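Sunday Among the Grippers
April 22, 2018

I got to the Hedberg building before the doors opened, which is not like me at all, and there was already a line for the coffee. The Vinwood workshop holds its open day once a year, and I'd promised myself I would corner one of the people who work with the hand-held grippers and ask every dumb question I had. I found my person by the second table. She asked me to leave her name out ("my mother reads this stuff and she'll frame it"), so I'll just call her the operator.

She has been at Vinwood for four years. Before that she ran a packing line in Milluneck, and she says the two jobs have more in common than you'd think. "It's all about how you pick a thing up," she told me. "You do it a thousand times at home and you never look at your own hand. Then you come here and you can't use your hand, and wow, do you start looking."

The project she works on is called Odera, and it's all kitchen things for now. Cups, lids, plates, bowls. I asked how many times she has done this and she laughed and pulled up her log. It said 1022 tries, "and that's only my own!"

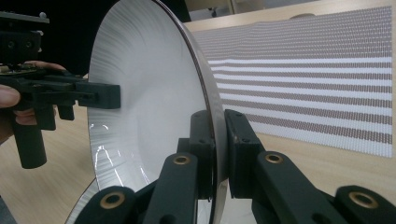
I wanted to know what's hard about dishes, and she had clearly been waiting for that one. "Everybody asks me about eggs," she said. "Eggs are easy! Give me an egg over a big shallow bowl any day." A bowl has a thin rim and a lot of slippery curve behind it, and if you only hold the rim, the rest of it wants to swing. So you get a second gripper in there. With the big white one up on its edge, two black pads had the rim squeezed between them from below, and the hand-held tool was pressed flat on the inside of the bowl. I asked if the flat press was cheating. "It's what you'd do with your palm," she said. Fair enough.

She let me try a gripper myself (on a plastic cup, thank goodness). My wrist was sore in no time, and I told her so. She does 30 minutes and then takes a break, no matter what. "The first week I didn't, and I couldn't open a jar on Friday."

Does she talk to the thing? "I talk to the dishes. I say please."

We got onto money, because I'm nosy. The practice set she'd like next, with heavier bowls and a couple of serving platters, comes to about 1450 dollars, and she's hoping to have it by August. I asked what she'd do first with the platters. "Drop one," she said, "and get it over with." Then a family with three kids wanted a turn on the gripper, and I went to find out if there was any coffee left.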